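4.2. Le moucheté comme politique de la tache

On sait depuis les travaux de Kahraman sur les cantines de Bresgate que le choix d'un revêtement de table relève moins du goût que de la comptabilité. Le terrazzo, dans sa version d'origine, suppose des éclats de pierre, un liant, du ponçage et une charpente capable de supporter l'ensemble. Le motif terrazzo ne suppose qu'un catalogue. Entre les deux, le vocabulaire des acheteurs ne fait guère de différence : sur 54 gestionnaires de locaux interrogés à Bresgate et à Butby, 11 seulement ont employé le mot « imitation », et la plupart l'ont fait en baissant la voix.

L'argument invoqué est presque toujours le même. Une surface unie dénonce la miette, le trait de crayon, le rond de café ; une surface mouchetée les accueille parmi les siens. Taner Ersoy, chargé des achats pour un groupe d'établissements d'enseignement, résume la chose avec une franchise que nous lui envions : « Le blanc uni, on le nettoie deux fois par jour. Le moucheté, on le nettoie quand on s'en souvient. » Il faut noter que le cahier des charges de son propre service, annexe comprise, justifie le même achat par des « considérations d'hygiène ».

Le paradoxe est connu des historiens des intérieurs (Buchanan parle de « propreté par camouflage ») mais il a été peu étudié du point de vue de l'usager. Or celui-ci réagit. À Butby, plusieurs occupants nous ont décrit le temps passé à gratter de l'ongle une tache qui faisait partie du décor. Une bibliothécaire a tenté l'opération avec du vinaigre, puis avec un produit dont elle a préféré taire le nom. Le décor a tenu. Elle a demandé une autre table - on lui en a livré une du même motif.

Le coloris « Fan », le plus fréquent de notre corpus, réunit dans sa version claire des gris, des bruns et un beige que le nuancier nomme « sable tiède ». Nous n'avons pas pu établir ce qui distingue le sable tiède du sable. L'entretien accordé par le responsable de la gamme a duré 10 minutes, dont une bonne part a porté sur le stationnement.

Reste le cas, plus fréquent qu'on ne le croit, où la surface choisie pour ne pas se salir est elle-même recouverte. La figure 3 en réunit deux vues. Sur la figure 3a, le tissu occupe l'essentiel de la gauche et du centre de la table, et le motif ne subsiste qu'en marge : une bande étroite à gauche, une autre nettement plus large à droite.

Figure 3a. Tissu beige foncé posé à plat sur un dessus de table à motif terrazzo ; plateau en acier inoxydable aux angles arrondis et instruments métalliques.

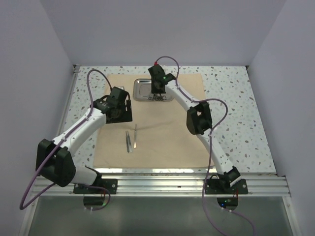 4.3. Recouvrir ce qui n'avait pas besoin de l'être

La littérature professionnelle ne traite pas de cette superposition, sans doute parce qu'elle oblige à payer deux fois. Nugroho, dans son étude des ateliers d'Usitz, propose de distinguer la nappe de protection, qui épargne la table, et la nappe de présentation, qui l'excuse. La distinction est élégante et résiste mal au terrain. Interrogés sur la fonction du tissu qu'ils venaient eux-mêmes d'étendre, nos enquêtés ont répondu tour à tour que cela faisait moins de bruit, que c'était mieux pour les yeux, que cela se faisait déjà avant leur arrivée. Un répondant d'Usitz a soutenu les trois positions au cours du même déjeuner.

L'hypothèse visuelle mérite qu'on s'y arrête. Un fond semé d'éclats irréguliers gêne la recherche des petits objets : la vis, la gomme, la pilule se perdent dans le décor au même titre que la miette. La vertu du moucheté est donc aussi son défaut, et l'on voit mal comment un fabricant pourrait vendre l'une sans livrer l'autre. Le tissu uni rétablit un fond, et avec lui la tache, que tout le dispositif avait pour but de faire disparaître. Aksoy y voit une « restauration du blanc par des moyens détournés » ; le tissu étant le plus souvent beige, nous laissons à l'auteur la responsabilité de la formule.

La couleur du stratifié joue un rôle qu'il ne faut pas négliger. Sur un fond blanc parsemé de petites mouchetures grises, brunes et beiges, comme celui de la figure 3b, l'œil hésite entre la pierre et le papier peint, et la réponse dépend beaucoup de la profession de celui qui regarde.

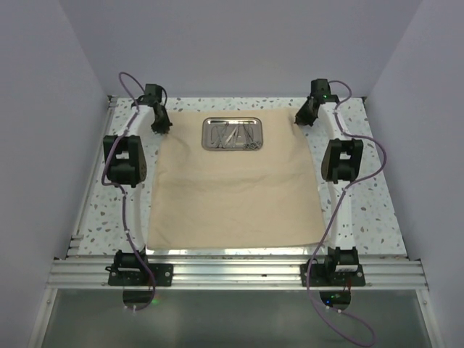

Les marbriers consultés ont tranché en quelques secondes, avec une certaine cruauté ; les architectes ont demandé à toucher ; les gestionnaires ont demandé le prix. Il est tentant d'en tirer une typologie, et nous y avons cédé dans une première version de ce texte, avant que deux relecteurs ne nous fassent observer que les marbriers de l'échantillon étaient cousins.

On retiendra plus prudemment que le motif ne circule pas seul. Il arrive avec une promesse d'entretien réduit, rencontre des usagers qui ne l'ont pas lue, et finit, dans un nombre appréciable de cas, sous un tissu qu'il faut laver. Le coût de ce lavage n'apparaît dans aucun des budgets que nous avons pu consulter. À Butby, il est assuré le samedi par une employée de l'accueil, sur la machine de son immeuble, et figure dans les comptes à la rubrique « fournitures diverses », entre les piles et le café.

La section suivante examine le sort des chants de table, dont le motif s'interrompt presque toujours quelques millimètres trop tôt.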